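**Sturside** is a reality television series that follows four related households in the lakeside town of Brotosdale. It is produced by Cotar and has run for six seasons. The show is known for its coverage of family disputes and for the public attention given to its cast between seasons.

## Format

Each episode runs 34 minutes and follows two or three storylines, most of them about marriages, money or the family restaurant, Slanina. Cast members speak to the camera in interviews recorded after the events shown. There is no narrator. A reunion special closes each season.

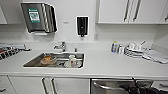 The first season had eight episodes. Later seasons were extended to twelve, and the fourth was split into two halves with a break over the summer.

## Casting

Cotar began casting in June, a year before the first broadcast, and received 200 applications. The family chosen had not applied. A producer met several of its members while eating at Slanina and asked them to record a test interview. Two cousins declined to take part and are referred to on the show only by their first initials.
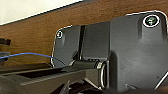 Cast pay was not made public until the third season, when a contract was leaked to an entertainment newsletter. It showed that the older members of the family were paid per episode, while those who joined by marriage were paid a flat fee per season. The pay scale was changed before season four.

## Divorce storyline

The fifth season centered on the separation of the oldest daughter and her husband, who had been married for 70 days. Their wedding had filled a two-part special. The husband's parents later gave a magazine interview in which they said they had learned of the filing from a news alert. They did not appear on the show again. 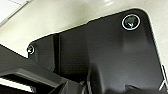 *Dark gray plate with a round fitting near its corner.*

Viewers complained that the special was repeated in the same week the filing was announced. Cotar replied that the schedule had been set in advance.

## Reception

Early reviews were mixed. Critics liked the restaurant scenes but found the interviews repetitive. An online petition asking for the return of the husband's family drew 2,084 signatures. 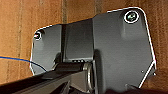 The sixth season moved to a later time slot, 10 p.m., and gave more space to the younger cousins. A spin-off set in the kitchen at Slanina was announced but has not been broadcast.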